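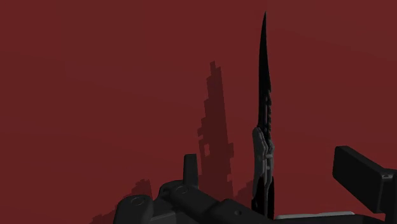 Ruan Naidooの長編『トゥルヌヴスカの塩税吏』を再読したので、構成についてのメモを残しておく。初読は三年前で、そのときは筋を追うのに手一杯だった。今回は章ごとに日付と場所を表に書き出しながら読んだ。結末には触れないが、第二部の途中までの展開には触れる。

版について。手元にあるのはSestent刊の普及版で、本文は400ページ。初版とは章番号の振り方が異なる。初版では幕間が章に数えられていないため、以下の章番号を初版の読者が参照する場合は、第四章以降を一つずつ、第十一章以降を二つずつ引いて読んでほしい。人名表は普及版にしかない。地図は両方にあるが、普及版の地図では川の北岸にあるべき税関が南岸に描かれている。本文の記述は一貫して北岸なので、地図のほうが誤りだろう。

舞台は架空の港町Trurnuvska。内陸の岩塩鉱から川で塩を下ろし、この町で課税してから海に出す。時代は明示されないが、火縄銃が旧式として扱われ、印刷所が町に二軒あることから、十七世紀の前半あたりを下敷きにしていると見てよい。語り手は税務書記のPasaribuという人物で、帳簿の写しを作る仕事をしている。物語は、前任者の帳簿に記された塩の袋数と、倉庫に残っている封印の数が合わないことにPasaribuが気づくところから始まる。

帳簿上は3156袋。封印はそれより152個少ない。この差が第一部全体の駆動力になっている。

歴史ミステリとしては地味な入り方である。死体が出るのは第六章で、それも語り手が直接見るわけではなく、写しを頼まれた検視調書のなかに出てくる。この処理は初読のときには弱点だと思っていた。再読して評価を改めた。Pasaribuは一貫して、文書を通してしか事件に触れない。帳簿、調書、船の積荷目録、教会の埋葬簿、個人の手紙が二通。読者に渡される情報は、ほぼすべて彼が筆写した文書の文面か、その余白に彼が書いた注記である。語り手が自分の目で見た出来事は第一部を通して四場面しかない。数えたところ、第一章の倉庫、第三章の市場、第七章の葬列、第九章末尾の渡し舟である。

文書の様式の書き分けは精度が高い。埋葬簿は主語を落とした短文が並び、日付は教会暦の祝日で示される。積荷目録は到着順の連番で、日付がない。税の帳簿は月ごとに締める。したがって三種類の文書を突き合わせるには、まず暦を変換しなければならない。Pasaribuは第五章でこの作業を延々と行う。ここで脱落する読者が多いと聞くが、飛ばさないほうがいい。三月の締めが一度抜けていることが、この章の表の組み方だけから読み取れる。地の文では第十二章まで指摘されない。

初読のとき私はこれを完全に見落とした。今回は表を書き写していたので、第五章を読み終えた時点で空欄に気づいた。伏線としては公正な部類に入ると思う。

次に時制の問題。翻訳では過去形と現在形の混在がかなり整理されているが、原文では注記だけが現在形で書かれている。つまり、筆写された文書は過去に属し、注記を書いているPasaribuは現在にいる。ところが第八章の中ほどで、注記の時制が一箇所だけ過去形になる。倉庫番の証言について「私はこれを疑っていた」とある部分である。この一文を素直に取ると、注記はその場で書かれたものではなく、後から書き足されたことになる。訳者もここは過去形で残しているので、意図的なものと判断したのだろう。

これを信頼できない語り手の標識と読むかどうかで、第二部の印象は変わる。私は半分ほどそう読んだ。半分と書いたのは、もう一つ別の説明が可能だからである。第二部の冒頭で、写しの束が一度Stimvilleの文書庫に移され、別の書記の手で綴じ直されたことが明かされる。注記の一部がその別の書記のものだとすれば、時制の揺れは筆者の違いで説明できる。作中にこの二説を決着させる記述は見つけられなかった。綴じ直しの際に頁の順が入れ替わった可能性にも言及があるが、どの頁かは示されない。

文体について。Naidooの文は短い。比喩は極端に少なく、第一部で私が拾えたのは六つだけだった。そのうち四つが塩に関するもので、残りの二つは他人の手紙の引用のなかにある。Pasaribu自身の比喩は塩以外から取られない。職業による語彙の制限として機械的に適用されているようで、ここは好みが分かれると思う。私は途中で少し息苦しくなった。特に第七章の葬列は、語り手が直接見た数少ない場面なのだから、もう少し感覚的な描写があってもよかった。雨が降っていたことと、棺の担ぎ手が四人でなく三人だったことしか書かれていない。三人だった理由は第二部で説明される。

会話の処理にも癖がある。直接話法は調書のなかにしか現れない。Pasaribuが同僚と話す場面では、要旨だけが一行で記される。「彼は否定した」「彼女は前と同じことを言った」といった具合である。そのため登場人物の口調の差がほとんどつかない。印刷所の女主人と司祭補の区別が、第三章の時点では名前以外につかなかった。人名表のある普及版を勧めるのはこのためである。

時代考証については専門外なので深入りしない。気になったのは一点だけで、封印に使う鉛の重さが章によって違う。第一章の記述で計算すると、封印100個の重さは大人一人で楽に運べる量になる。第十章では同じ数を二人がかりで運んでいる。誤記なのか、途中で封印の規格が変わったという設定なのか判断できない。後者だとすると袋数の謎にも関わってくるのだが、本文はそこを追わない。普及版のあとがきにも言及がなかった。

この点に関して、以前コメント欄で「封印の重さの違いは、第十章で運ばれている箱の中身が封印ではないことを示している」という説をもらった。検討してみた。箱の中身を封印だと言っているのは倉庫番だけで、Pasaribuは開けて確認していない。注記には「受領」とあるのみである。説として成立する。ただし箱に何が入っていたのかは、その場合も不明のまま残る。銀だとすると重すぎる。箱の寸法は第十章の冒頭に出ているので、計算したい人はそちらを見てほしい。私は途中まで計算して、板の厚みが書かれていないことに気づいてやめた。

第二部について少しだけ。舞台が川上に移り、語りの速度が変わる。第一部では一章がほぼ一か月に対応していたのに対し、第二部では五つの章が二日間に充てられている。文書の比率は下がり、Pasaribuが自分の目で見る場面が増える。同じ長さの章なのに読む時間は短く済む。私の場合、第一部に九日、第二部に三日かかった。均等に書かれた小説を好む人には勧めにくい構成である。

密度の低下を失速と見る評も読んだ。私は第二部の前半についてはその評に同意する。渓谷の宿の場面は二章も要らない。宿の主人の身の上話は後で使われないし、道に関する情報は第十三章の手紙ですでに出ている。一方、鉱山の計量所に着いてからの三章は、第一部で用意された暦と数字の知識がなければ緊張が生じない書き方になっていて、ここは見事だった。計量所の壁に貼られた表が一つ引用されるだけで、Pasaribuが何を理解したのかは書かれない。読者は第五章の表に戻って照合することになる。私は実際に戻った。付箋を貼っておくことを勧める。

翻訳について。全体に正確で、度量衡の単位を換算せずに残したのは正しい判断だと思う。巻頭に換算表がある。気になった訳語は「査定人」で、原文では二種類の役職に別々の語が当てられているのを、翻訳では一語にまとめている。第十一章で二人の査定人が同席する場面があり、どちらが発言しているのか訳文だけでは判別しにくい。原文を参照したところ、調書に署名しているのは下位のほうだった。筋の理解に影響する箇所なので、重版で直してほしい。

電子版は表の表示に難がある。第五章の表は横に長く、小さい端末では列が折り返されて、肝心の空欄が空欄に見えない。紙で読むほうがよい。端末を横向きにすれば崩れずに表示されるものもあるようだが、手元の一台では駄目だった。

同じ作者の短編集も買ってあるが、まだ二編しか読んでいない。一編目は灯台の記録簿の体裁をとっていて、長編と手法が近い。二編目は普通の三人称で、比喩も多い。比喩の少なさは作者の癖というより、Pasaribuに合わせた設定だったらしい。残りを読んだら別に書く。

自作の対照表(章、文書の種類、教会暦の祝日、対応する月、袋数)は、結末に関わる行を消してから載せるつもりで整理している。第十二章以降の袋数に一つ合わない行があり、写し間違いかどうかを今週中に確認する。初版を持っている人がいたら、第十四章(初版では第十二章)の積荷目録の七行目の数字を教えてもらえると助かる。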